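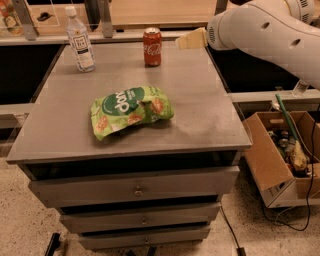 Friday, drawers and general tidying

Started on the little gray cabinet this morning, the one with the three drawers. I've been putting it off since March and the top has turned into the place where everybody's lunch goes. Today's haul was a green snack bag, a bottle of water and a can of Coke. I shoved the lot to one side twice before I gave in and found them a tray.

Anyway, the drawers. They don't sit flush with each other and you can see dark gaps between the fronts, which I'd always blamed on whoever painted it (the paint is pretty uneven, and there are scuffs all over the thing). Pulled all three out and had a proper look. The middle one is the worst. Its left runner has worn down so far that the drawer sags when it's closed, then catches on the front rail when you try to open it. The bottom one is only dirty. The top one is fine if you lift it a touch on the way in, and I've been doing that for so long I'd forgotten it was a fault!

What I did:

Vacuumed inside the carcass. Found 9 screws, a pencil and the missing hex key from the Brollberg set, so that's one thing off the shopping list.

Scraped the old wax off the runners with a card scraper, then a light sand with 100 grit. Went easy on the middle one, there's not much left to sand.

Glued a thin strip of maple to the bottom edge of the middle drawer on the left side. It's in the clamps now and should stay there until after lunch at least. Please don't lean on it.

Rubbed candle wax on the other two. Big improvement on the bottom drawer – it slides with one finger now. Top one still wants its little lift.

Tightened all the knobs. They're small and round and no good at all with gloves on, but I like how they look and I'm not drilling new holes for handles. If anyone feels strongly we can talk about it.

Didn't touch the paint. I've got most of a tin of Heswood gray in the back cupboard (the number on the lid is 1293, in case it has to be matched at the shop) and I'd like to try it on the back of a drawer front first. The Dow primer is nearly finished, maybe enough for one thin coat. The top needs a decent sand before any of that, and I'd want it clear for a couple of days, so have a think about where your drinks are going to live in the meantime.

Contents, for anyone hunting for things. Top drawer is pencils, tape and the small squares. Middle drawer is in a cardboard box under my bench until the glue's dry. Bottom drawer is sandpaper, sorted by grit for once, with the worn bits in an envelope at the front. The Zuda hinges have gone up on the shelf with the other hardware. They never belonged in there.

2 p.m. – clamps off. The strip took nicely but it's a hair proud at the back, so the drawer goes in stiff for the last little bit. Planed it down, waxed it, tried again. Much better. There's still a gap above it and I think that's down to the front being a bit out of square, so I might pack the runner with veneer next week and see.

Still to get: primer, candle stubs (any colour), a new runner for the left side if the veneer doesn't work.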